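Chapter 4
Estimates and Reserves

A lot enters the sale with two figures attached to it. The estimate is printed in the catalogue and gives bidders a range. The reserve is agreed in writing between the seller and the auction house, and is the lowest price at which the lot may be sold. It is not printed, and it should never be set above the low estimate.

The two are often confused by new cataloguers. An estimate is an opinion of value on the day of the sale, drawn from recent results for similar lots. A reserve is an instruction. The auctioneer may bid on the seller's behalf up to, but not at, the reserve – a practice that must be stated in the conditions of sale.

The exercises in this chapter use the records of the Festau rooms, which offered 1,785 lots in the year to September. Of these, 359 failed to sell. The unsold lots are grouped by department, and furniture is treated first. Large case pieces carry high storage and transport costs, and a seller who refuses to lower the reserve may pay more in charges than the difference is worth.

Section 4.1 sets out how comparable results are chosen. Section 4.2 deals with fixed and discretionary reserves, and Section 4.3 with lots offered again after 12 weeks. Readers who have not yet met the terms 'hammer price' and 'premium' should return to Chapter 2 before going on.
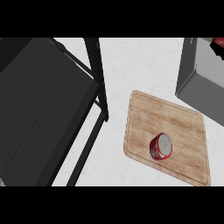
Figure 4.1 Dark grey furniture on a pale floor, computer rendering, seen from above.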